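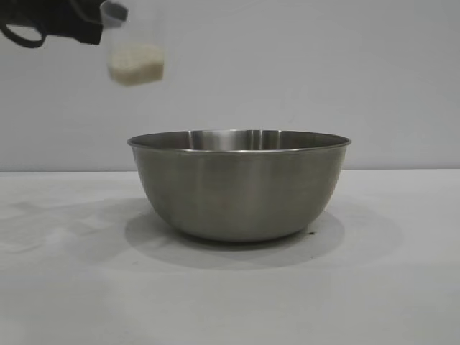

Open day at the Skornel chocolate works

I went in July with low hopes and a coupon. Skornel makes those "bean to bar at home" kits you see on every gift list, and twice a year they let the public in to look at the plant. Entry is free, but parking was not.

The tour lasted 40 minutes, and a good part of that was a video. We did get to look through a window at the roasting room, and the smell was wonderful, I'll give them that. Our guide said the line fills 2000 boxes a shift. It was stopped for lunch when we passed, so I'll have to take her word for it.

Then came the tasting. Three squares each, one of them made with Arai cacao, which the leaflet calls "ceremonial." I asked what that meant and was told it's a feeling. It tasted like decent dark chocolate, a bit chalky at the end. The Gemaser nut bar was better and costs half as much.

The health talk lost me. A lot of big claims for Prosar powder, a sweetener they are pushing in the new kits, and no sources when someone at the back asked for them. The bag I looked at was mostly sugar and chicory fiber.

You leave through the shop, of course. The kit was the same price as online, minus the free shipping. I bought two nut bars and used the coupon, which turned out to cover only one of them.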